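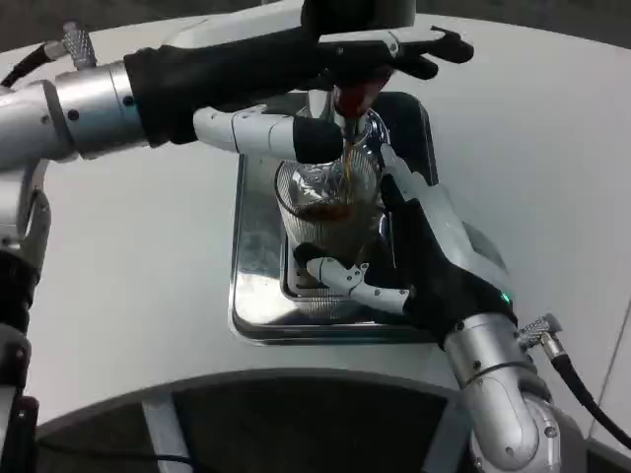

Re: [wernon-talk] Deputy mayor stepping down
3 min read · 15 comments

Hi all,

I was at the council meeting last night, so I can fill in a few gaps. It started at 7 and ran until well past ten, and the resignation was item 9 on the agenda, which tells you how much they wanted to get the sewer stuff out of the way first!

Someone wrote earlier:

> Does anyone know if the deputy mayor is leaving right away or staying
> until the budget passes? The Flamby paper says one thing and the town
> website says another. Also, who takes over the Tallance bridge talks?
> I'm worried the whole thing goes back to square one.

The paper has it right. The deputy mayor stays on until the budget vote and then goes (the website still had the old notice up this morning, I checked over breakfast). The reason given was a new job out of state, and there was a short thank-you to the staff and that was it – no drama, no digs at the Polat Road people, even though half the room was waiting for one.

As for the bridge, the council president will handle the talks with Tallance for now. I don't love it. The deputy mayor knew that file inside out, and we have already spent 15 months arguing over who pays for the east ramp. But the petition with 3,000 signatures is on the record, and two council members said out loud that they won't vote for a budget without bridge money in it. I wrote that down, word for word, in case they forget.

The seat itself gets filled by appointment, so no special election. Anyone who lives in town can apply, and the form is at the clerk's front desk. It's two pages and you need a copy of something with your address on it.

I'm going to the budget workshop in October too and will post my notes on the list. If you want a question asked, send it to me off-list and keep it short, please – they cut us off at two minutes last time and I was only halfway down my page.

4 shares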